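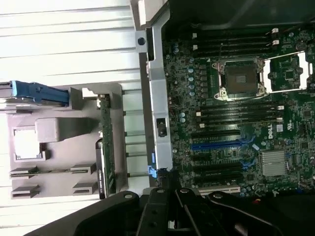 Anahera Tipoki asked, on reading the draft of this chapter, why processor removal comes before memory and storage when most service courses leave it until the end. The order follows the cost of a mistake. A bent contact in a processor socket can make a motherboard unusable, and students tend to be most careful at the start of a session.

Sep 2, 2022
By the Partington Bench Manual staff

Chapter 3
Removing and Holding Components in a Desktop Tower

3.1 Scope

This chapter covers the removal, temporary storage and refitting of five kinds of parts: processor, memory module, expansion card, hard disk drive and drive caddy. Power supplies are covered in Chapter 10. The procedures assume a full-size tower with a removable side panel. Compact cases need a different order of work, given in the Jatport supplement.

Before any part is touched, the tower is shut down, the power cord is pulled, and the power button is held in for 10 seconds. A wrist strap is worn and clipped to bare chassis metal. Painted surfaces do not give a reliable ground.

3.2 Laying Out the Work

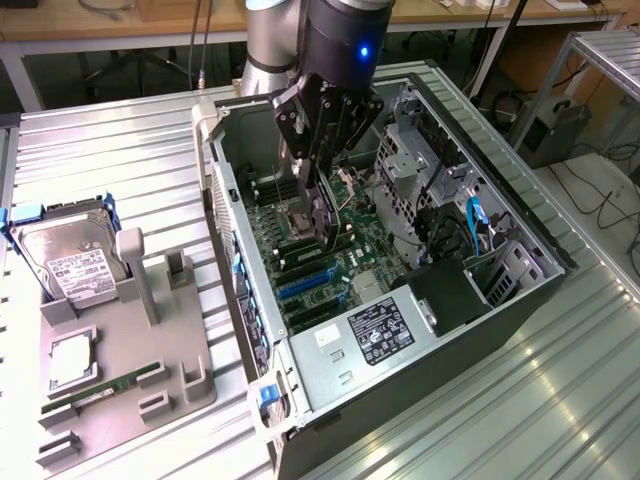 Loose parts are damaged more often on the bench than in the case. A module set down on a bare metal surface can be scratched, shorted or swept to the floor by a sleeve. Each part should therefore have its own place before removal begins, and that place should match its shape. A fixture tray beside the tower meets this need: the processor sits in a square pocket with its heat spreader showing, the memory module lies in a long slot below it, and the drive stands upright in its blue caddy. The tower itself lies on its side with the motherboard facing up, so that parts are lifted straight out and do not hang from their slots.

The tray is kept on the same side of the case throughout a job. The Drallis layout, used in the exercises, puts small parts nearest the technician and drives farthest away. Cables that cross the work path are folded back into the case.

3.3 Practice Boards

Early exercises may be done on a molded practice board, which has the outlines of the socket and slots but no circuits.
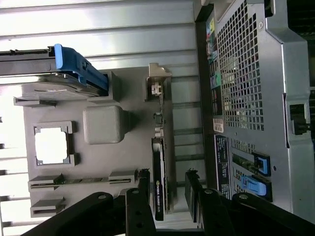 Practice boards are useful for learning reach and angle. They are less useful for learning force, as molded slots do not grip a contact edge the way a real connector does. Students should move to a scrap motherboard after 2 full sessions. A scrap board with roughly 40 prior insertions per slot is still suitable for practice, but it should be marked so that it is never returned to service.

3.4 Opening the Socket

The load lever is pressed down, moved clear of its hook and raised fully. The retention bracket is then opened. The processor is held by two opposite edges and lifted without tilt.
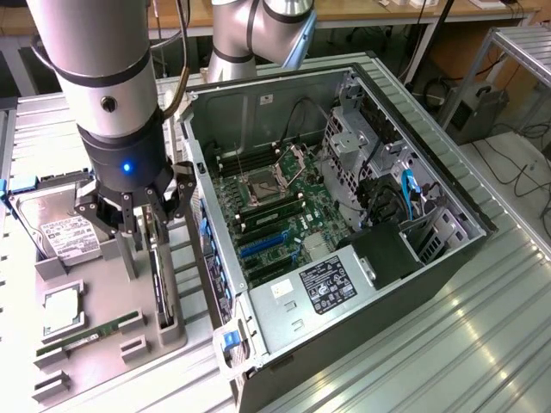

Should the lever be closed again over an empty socket? The question came from a reader of the Fukidel edition. It may be, provided the protective cover is in place first. With no cover available, the socket is left alone and the side panel is laid loosely over the case until work resumes.

Refitting reverses these steps. The corner mark on the processor is matched to the mark on the socket, the processor is lowered under its own weight, and no pressure is applied until the bracket is closed.

Partington Bench Manual | Contact the editors | Copyright 2022 | Back to top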